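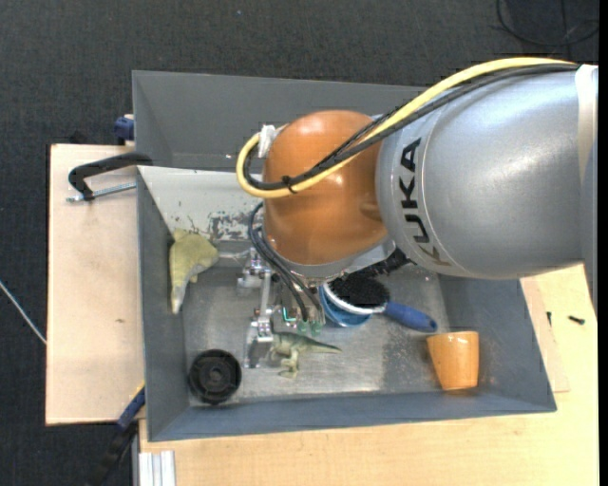

Products Storage Bins Labels Lids Support Contact

Support > Storage Bins > Toy Sorting FAQ

Search this site Enter a keyword

Toy Sorting and Deep Bins: Frequently Asked Questions

Last revised Jul 6, 2025

Applies to the Pretholm deep bin and the Bolletti divider set.

Can hard and soft toys share one bin?
Yes, for short-term holding. For storage longer than a few weeks, keep them apart. Hard plastic figures with tails, horns or narrow legs snag knitted and plush surfaces, and soft toys hold dust that transfers to textured plastic.

How full should a deep bin be?
Stop at two thirds of the wall height. Above that level the lower items cannot be reached without emptying the bin. For children under 5, a single layer on the floor of the bin works better than a stack.

Where do loose wheels and other separated parts go?
In a small lidded box, stored inside the main bin or next to it. Round parts migrate to the corners and stay there. If the matching toy is not located within 2 months, discard the part or move it to a spares box. Parts small enough to be swallowed should be removed immediately.

Do long-tailed figures need special handling?
Lay them on their side with the tail along the longer wall. Do not wedge the tail under other toys. Thin plastic sections take a set when loaded for long periods, and a bent tail on a dinosaur or lizard will usually stop it from standing.

How do I clean the bin?
Empty it completely. Wipe with warm water and dish soap, rinse, and dry with a cloth. Do not use scouring powder; gray bins show scratches as pale lines. Do not put the bin in a dishwasher.

And the toys?
Solid plastic: same method as the bin. Soft toys: follow the sewn-in label. If there is no label, surface clean only and air dry. Hollow figures with a seam or squeaker hole should not be submerged.

Does the Bolletti divider fit older bins?
It fits Pretholm bins sold from February 2025 onward. Earlier bins have a tapered wall and the divider will not seat. The Fan label holder fits both versions.

How many labels are in a pack?
100, in one size. They peel off without heat if removed within the first year.

Can bins be stacked?
With lids fitted, up to 2 high. Without lids, no.

My bin has a bowed wall. Is it covered?
Bowing from overloading is not covered. Bowing in an unused bin is. Send Prornen the order number and the mold code from the underside.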